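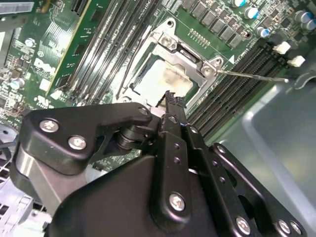

Prirno Refurbished Office Tower

We've been tidying up old office desktops at Clonumier for a good while now, and the Prirno is the one we keep recommending to families, home offices and anybody's mum who just wants her email to open (ours included!).

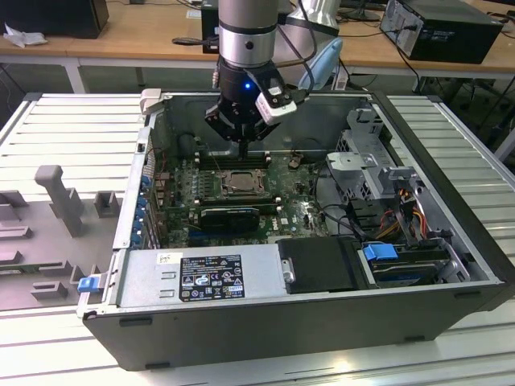

Tower on its side with the side panel off.

Every Prirno gets a proper clean, a fresh install and an evening on the test bench with Ferenc, who is fussy about fan noise, bless him. Choose the Dobos keyboard bundle for $35 more, or add a Jenis monitor for $105.
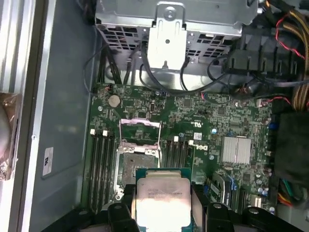
Postage is a flat $40 anywhere in Australia, and you're welcome to pick up from the shop after 10 am if you'd like a yarn about colour printers while you're at it. Ask for Tâm.

Price: $176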